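From: Crisanto Sison
To: drosthorpe-residents
Date: Feb 7, 2020
Subject: Re: [drosthorpe-residents] Bulk hot water proposal

On Thursday, N. Abou Jaoude wrote:

> Neighbours, a reminder that Brindau are offering to replace all
> 36 of our old water heaters with one shared system. They say the
> typical household will save $200 a year and there is nothing to
> pay up front. I've read the brochure and I think we'd be silly to
> pass this up. They need an answer soon or the price goes up.

I've read the brochure too, twice, and I came away with less than I started with.

Take the $200. Saved compared to what? My own hot water bill last year was $661, and I live alone and shower at the pool most mornings. A family of five upstairs must pay a good deal more. If the saving is the same for both of us, somebody averaged something, and I'd like to see the sums. The brochure has a small star beside the figure and no note anywhere for the star to point to.

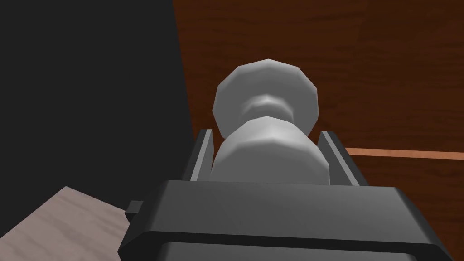 Then there's "nothing to pay up front". Fine, but we'd be renting the thing. Page 5 says the service fee "may be reviewed from time to time", and that's the whole sentence. Reviewed by whom, and how often? My sister's building signed with Pramano for shared heating on much the same wording. Her fee went up in the first August and again the August after, and when they asked to leave they were sent a bill for the remaining years of the contract. I'm not saying Brindau would do the same. I'm saying I can't find the line that would stop them.

I also rang the number on the back to ask what happens when the shared unit breaks down. At present if my heater dies I have a cold shower and you don't. Under this plan we all have one together. The fellow was polite and told me breakdowns were "very rare". I asked how rare and he offered to send me the brochure.

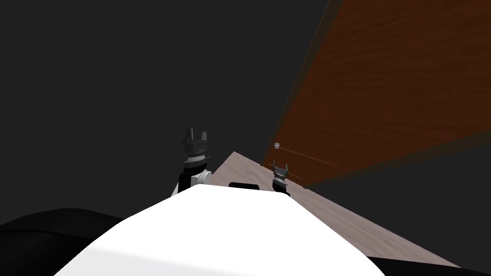
Gripper pair and tabletop, with the reddish-brown panel to the right.

As for the price going up if we dither, I've been hearing that one since I bought my first car. A shared system is a big job and a big contract, and any firm that wants it will still want it in the autumn. If the offer can't survive a few weeks of questions, I'd sooner know now.

Some of you will say I was against the bike shed as well. I was, and the roof leaks – have a look next time it rains.

To be fair to the idea, the old heaters are on their last legs. Mine makes a noise like gravel and the one in the laundry has a bucket under it. Something has to be done, and a shared system might even be the right answer. I'd want two other quotes beside it, one of them for plain replacements, unit by unit, with everybody free to go at their own pace.

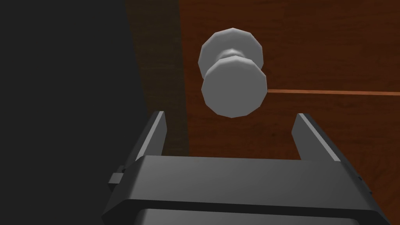
Crisanto Sison
List moderator, Drosthorpe Residents

So before anyone signs, could we get these in writing from Brindau:

- how the $200 was worked out, and for what size of household
- the most the service fee can rise in any one year
- how long the contract runs and what it costs to get out
- how quickly they come when it fails, and what we're paid if they don't

Abou Jaoude, I know you've put hours into this and I don't mean to pour cold water on it. But please don't tell them yes on our behalf. A show of hands in the stairwell isn't a vote, and the owners who rent their places out haven't heard a word about any of this. I've got addresses for most of them if you want to write.

If anybody has an old bill they don't mind sharing, send it to me off-list with your name blacked out and I'll put the totals in a table.

Crisanto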